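**Ticket 2408: gripper loses grip on cloth, log says "held"**
Opened by: Wendy Inskip
Unit: Nillent hand-held pair, fold task, bedroom setup
Status: reopened

Multport closed this as "operator handling." I don't buy it. Same fault on both tools, two different people holding them, and the log reports a closed grip every time, including when the cloth is already on the mattress.

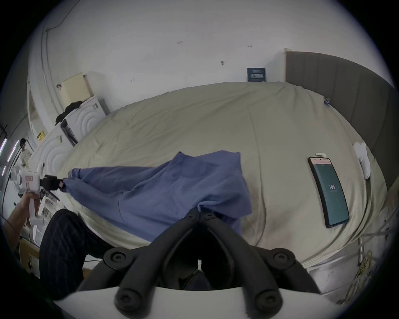
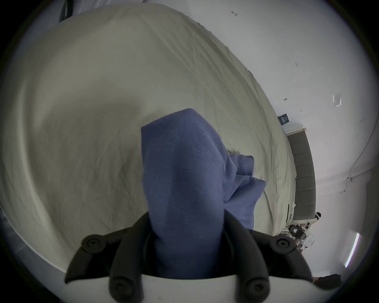 Blue cloth, pale sheet, gray headboard in both.

**Is the grip reading coming from a force sensor?**

The reading comes from finger position only. If the fingers stop before full close, the software assumes something is between them and writes "held." A stiff joint gives the same result as a towel.

That answer is from Sugden, who wrote the logging part. It took 12 messages to get it.

**Tried so far**

- Restarted the logger. No change.
- Recalibrated open and closed positions, as told. Good for 2 runs, then the false "held" came back.
- Closed the fingers with no cloth at all. Still got "held" on 6 runs. I'd like someone to explain how that is operator handling.
- Backed off the outer joint screws a quarter turn. Fewer false readings, but the fingers now feel sloppy and I don't trust them either.
- Installed the update from Wernitz. The release note says "improved grip confidence." The number on the display is higher. The drops are the same.

**Why I'm not letting this close**

The planned robot arm will use this same flag to decide when to pull. With a false "held" it will pull on nothing and swing through, and there's a person standing next to the bed during these runs.

**Needed from Multport**

1. Raw finger position in the log, next to the flag.
2. The joint torque spec. The manual has a blank where it should be.
3. A reason for the first closure.

Please don't send another recalibration guide. I have three.

W. Inskip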